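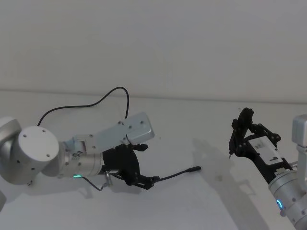
4.2 Setting Up the Bench Scale

These steps apply to the Rorkdale 1000 and Rorkdale 500 bench scales.

1. Place the scale on a firm, level surface away from fans and air vents.
2. Turn the four feet until the bubble sits inside the circle. Tighten the lock nuts by hand.
3. Connect the power adapter and press ON. Let the scale warm up for 20 minutes.
4. Remove everything from the pan and press ZERO.

CAUTION: Do not lift the scale by the pan. The load cell can be damaged.

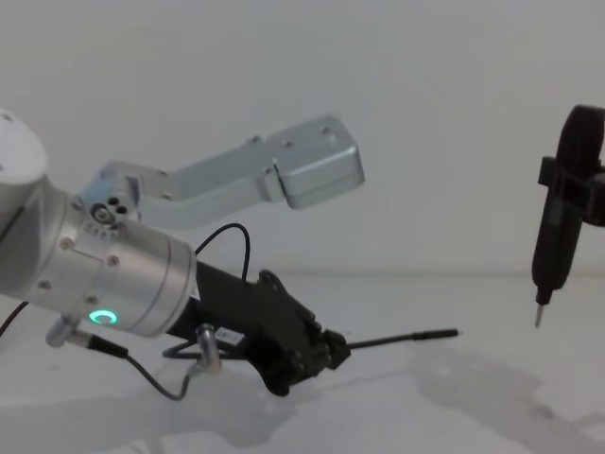 5. Hold CAL until the display shows the calibration weight in grams.
6. Set the 500 g weight in the center of the pan. Wait for the stable mark, then press CAL again.
7. Remove the weight. The display returns to 0.0.

NOTE: If code 191 appears, the reading did not settle. Check the feet and repeat from step 4.

NOTE: Calibrate again each time the scale is moved. Weights from the Mevport kit may be used with either model.

For changing units, see section 4.3.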